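# Can a Machine Do the Chores? Project Report, Group 4

Course project, autumn term, Hamel Technical College
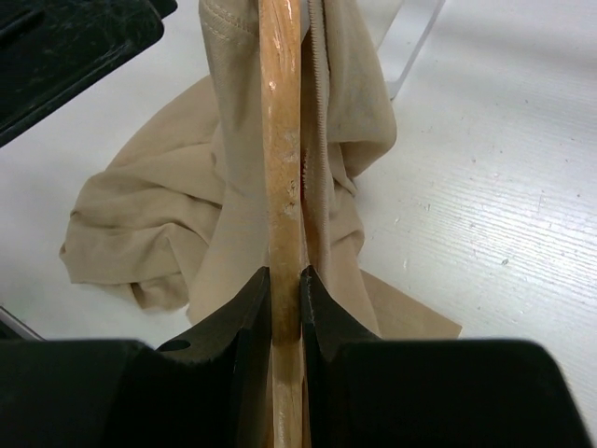

Can a robot do the laundry and the cleaning in a normal home today?

Only some small parts of it, and a person must stay close. In our reading and in our own trials we met machines which can hold, lift and move a thing when it is placed well for them. We did not meet one which can take a full basket and finish the work alone.

## 1. Why we chose this subject

In our first week we visited Ondness, a small shop that washes and repairs work clothes. The owner asked us if she could buy a machine to fold and hang the clothes after drying. We could not answer her. We decided that our project should try to give an answer which is useful for a shop like this, and also for a family at home.

## 2. What we did

The work had two parts. First we read reports from teams that study cloth handling, and we made notes in one common table. Then we made trials in the Bunora workshop, on Wednesday afternoons, when the room is free until the evening class.

We used an arm with a gripper of two fingers. The person who controls the arm sees through a small camera at the wrist, so the fingers are always large in the view and the work is in the middle of it. In the picture the fingers are closed on a wooden stick, with a beige cloth in folds around it. From this view it is easy to see the stick, but it is much harder to understand the cloth. One part of it lies over another part, and the operator must guess where an edge goes when it enters a fold.

We divided the chores in two groups:

- chores with hard things: sticks, handles, boxes, cups
- chores with soft things: shirts, towels, bags, bed sheets

## 3. What we learned

**Hard things are easier.** A handle keeps its shape when you hold it. If the fingers close at the correct place, the rest of the handle comes with them. We had our best results here, and after nine trials we stopped because we did not learn more.

**Soft things change all the time.** When you pull one corner of a shirt, the other corners move also, and not always in the way you want. Two times the gripper took both layers of a sleeve and the operator did not notice it until the lift. A person feels this in the fingers immediately. Our gripper gives no such feeling to the operator.

**The table is important too.** A light cloth on a light table is difficult to see in the camera. We changed the lamp and it helped a little - but then we had strong shadows inside the folds, and some of us thought they were edges.

**Speed.** The arm was slower than any of us in all chores. We first wanted to compare the times in a diagram, but the operators had different experience and the comparison would not be fair. So we left it out.

## 4. Answer for the shop

For Ondness we would not suggest to buy a folding machine now. The clothes there are of many kinds and come in mixed piles, and this is the hardest case. A simple machine that brings full boxes from the dryer to the table could be useful sooner. We asked the supplier Cikik for a price, but the offer came without the cost of service, so we cannot say if it is good.

## 5. Weak points of our work

We tested only one type of gripper, and all operators were students. A softer finger, or one with a touch sensor, could give other results. Our trials also began with the cloth already on the table. Taking it out of a machine or a basket is a separate problem and we did not study it.

The next group can use our table of notes, which is saved in the course folder together with the settings of the arm. Please check the lamp position before you start.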